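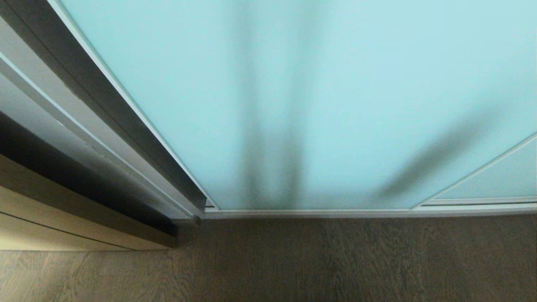 Frosted glass door, lower part. Two blurred shadows on the glass, one upright and one slanting.

Nov 1, 2022
Studby bindery, bench book

Board warp, continued. The cases made for the Shehu ledgers came out of the press this morning and most of them still pull toward the outside. Worst are the ones covered in the green buckram. The quarter leather ones are close to flat and I would send those out as they are.

What was done last week, for the record: Dudness gray board, single thickness, grain running head to tail. Buckram glued out with straight PVA, turned in, nipped, then left under boards overnight. Lined on the inside with the thin kraft, also PVA. Pressed again. So the lining should have pulled them back and it didn't, or not enough.

Checked grain first. Bent a strip each way off the leftover sheet and it is right, head to tail, easy fold along the long side. Checked the kraft the same way and that was the problem, or part of it. The roll had been cut across, so the lining grain on at least the first batch runs the wrong way. Marked the remaining kraft with pencil arrows. Please keep doing this when you cut from the roll, on every piece, even the offcuts.

Test pieces. Cut four pairs from the same Dudness sheet, covered all of them in the buckram, and lined each pair differently:

A - kraft, grain correct, PVA
B - kraft, grain correct, paste and PVA mix, half and half
C - plain text paper, grain correct, straight paste
D - no lining, as a control

All four pairs glued out within the half hour, between blotters, under the small iron weights on the long bench. Did not use the press. I want to see what they do with light pressure only.

After 30 minutes, A had a slight outward bow at the corners. B flat. C had already started to pull inward, more than I want, and the paper cockled in one place where I had put the paste on too heavy. D bowed outward, same direction as the ledger cases, so the test is behaving as expected.

Changed the blotters and left them. Looked again after lunch. A much the same. B flat still, maybe a hair inward, which should settle once the endpapers are down on the other side of the argument, so to speak. C worse. D worse.

Going with B for now. Will leave all of them out on the rack until the end of the week before calling it, as boards in this room go on moving for days when the heating first comes on.

Paste. Made a fresh batch, wheat starch, one part to five of water, soaked first and then cooked slowly on the small ring. It took 17 minutes of stirring to go translucent and then I kept it on a little longer. Strained twice. The first straining left lumps that came from me not scraping the bottom of the pan. Old batch from Friday had gone thin and smelled sour so it went out. The jar has been boiled.

If you use the mix, put the paste in first and work the PVA into it. The other way round it goes stringy and drags under the brush.

Humidity. The dial by the sink and the one in the paper store don't agree and I don't trust either. The store one has read high ever since it was dropped. I'd like to get both into a bag with damp salt overnight and see where they come to rest. Until then, don't write humidity readings in this book as though they mean something. Write which dial.

Shehu job, where it stands. Text blocks are all sewn and rounded. Spines lined with mull and one layer of paper, second layer still to go on 2 of them. Headbands are on. The owner wants the original labels kept, so those have been lifted and are between silicone release sheets in the flat drawer, top one, marked. They are brittle at the edges. Do not try to flatten them with the iron. A light mist through a felt and then weight.

For the warped cases, I don't want to strip the buckram. Plan is to sand back the kraft where it is wrong, not all the way, just enough to take the glaze off, and put a second lining over it with the mix, grain correct. Will try on the one with the scuffed corner first. That one needs a new case anyhow if it fails, so nothing is lost.

Gusum order. Sample swatches of the book cloth came in. The brown is close to what was on the atlas we rebound in May, slightly redder in daylight. The black sheds on the fingers and I would not use it. Swatches are pinned inside the cupboard door. The ordering sheet is still blank on quantity, I'd like to know how the test boards turn out before we commit to a full roll of anything.

Small things. Big shears need sharpening, they are folding the buckram at the tip. The bone folder with the chipped end has been filed and polished and is back in the rack. Low on blotters - the last pack is open. The nipping press wants a drop of oil on the screw, I heard it today.

Tomorrow: read boards A to D first thing, before the heating is up. Then the scuffed case.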